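Als wir im Seminar zum ersten Mal über unser Thema gesprochen haben, dachten wir ehrlich gesagt, das Greifen mit zwei Händen sei der leichte Teil der Arbeit. Unser Projekt Vomton sollte klären, ob sich beidhändige Vorführungen besser zum Anlernen eignen, wenn beide Greifer denselben Gegenstand halten, oder ob man sie lieber nacheinander zupacken lässt. Irena Kwiatkowski hat uns dabei sehr geduldig betreut, wofür wir uns an dieser Stelle herzlich bedanken möchten! 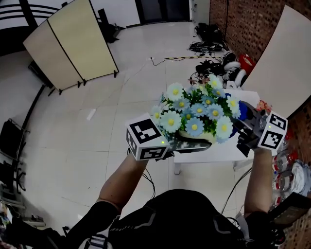

Für die Auswertung haben wir 99 Vorführungen aufgenommen und jede von Hand in Anfahren, Greifen, Heben und Absetzen unterteilt, was viel länger gedauert hat als geplant. Die Lage der Greifer zueinander berechnen wir aus den Markern auf den weißen Würfeln. Gerade der flache Blumentopf hat uns dabei viel beschäftigt, denn die Blüten und Blätter ragen weit über den Rand, und je nach Blickwinkel kann ein Marker dahinter verschwinden. In 12 Vorführungen fehlte uns deshalb die Lage eines Greifers über mehrere Bilder, und 11 davon konnten wir durch Interpolation noch retten. Das gemeinsame Halten ergab am Ende die ruhigeren Bahnen. Im Juli möchten wir das mit schwereren Töpfen wiederholen.

© Projektgruppe Vomton | Kontakt | Impressum | Nach oben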